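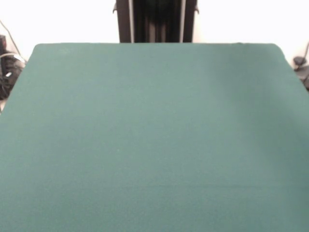 Figure 1. The work surface from the fixed camera, with no garment on it.

Teaching a Robot Arm to Fold Pants by Hand Guiding and by Remote Control

Project report, Robotics Lab course, Group 3
Advisor: Kolbrún Bergmann

1. Introduction

Our project compared two ways of showing a robot arm how to fold a pair of pants. In the first way, which we call hand guiding, a person holds the arm and moves it through the task while the joints are loose. In the second way, remote control, a person stands away from the table and moves the arm with a handheld controller. In both cases the computer saves the joint positions, the gripper state and the camera images. A program is then trained on the saved runs and tries to do the task alone.

We picked folding because cloth does not keep its shape. A block can be picked up from the same point every time, but a pair of pants ends up a little different after each try. We wanted to know which way of teaching gave us cleaner runs, and which one was easier for a new person to learn.

2. Setup

The table is covered in green cloth. We pulled the cloth tight before each session because wrinkles in it confused our cloth outline code in the early tests. The fixed camera looks across the table and stays in the same place for the whole project. A second camera gives a view from higher up, which we used for finding the waistband.

The lighting gave us trouble. One side of the table is in soft shadow and the background behind the far edge is very bright. We turned off auto exposure after the first session. Before that, the green of the table changed between runs and the outline code lost the edge of the garment.

Recording was done with Sultano, the logging program used in our lab. Training was done with Saslow, a small code package left by last year's group. We changed the part of Saslow that loads images and left the rest alone.

3. The task

The pants start flat on the table with the legs to one side and the waistband to the other. The arm has to grip the waistband, lift it, carry it over toward the hems and let go. We count a run as good if the waistband lands on top of the legs and no part of the garment hangs off the table. We do not measure how neat the fold is.

The first step is the hardest. An elastic waistband bunches up when the gripper comes down on it, and it is easy to get only one layer of cloth between the fingers. If only the top layer is held, the back of the pants stays behind and the fold opens up. 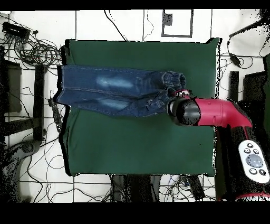

For this reason we agreed on one rule for everyone who taught the arm. The gripper goes down slowly over the middle of the waistband, closes, and waits before lifting. The wait gives a clear point in the data where the grip is finished. Runs recorded before we had this rule were thrown out.

4. Recording the runs

We recorded 1128 runs in total, using both methods. Most of the work was done in December, with one long Saturday session to make up for a week when the arm was being serviced.

Hand guiding was quick to learn. A new person could do a usable run within a few tries. The main problem was the person's own arms and hands, which got in front of the camera and covered the cloth. Pushing the arm from the wrong side also made it shake at the start of the lift. We told people to hold the arm farther back from the gripper, which helped with the camera but made small moves harder.

Remote control took longer to learn. People had trouble judging height, and several runs ended with the gripper pressing into the table. After practice the motion was smoother than in hand guiding and the images were clear, with no person in them. It was also less tiring.

We checked every run by playing it back and marked it good or bad. Two of us did this separately. We disagreed on 26 runs, mostly ones where the waistband landed close to the edge of the legs. Those were left out of training.

5. Results

The program trained on remote control runs found the waistband more often than the one trained on hand guiding runs. We think the main cause is the camera images. In the hand guiding data the program sees a person's hands next to the waistband, and in the test there are no hands.

Once the cloth was gripped, the two programs did about equally well at carrying it over. Both failed when the pants were turned at an angle, which we had few runs for.

6. Problems and next steps

The Hettiarachchi method for filling in covered parts of an image was suggested to us, but we did not have time to try it. It might make the hand guiding data more useful. We would also like to start with hand guiding for new people and move them to remote control later.

The next group should vary the starting angle of the garment from the first day. They should also save the camera settings together with each run. Our settings are in the Clostance folder on the lab drive, along with the list of runs that were left out.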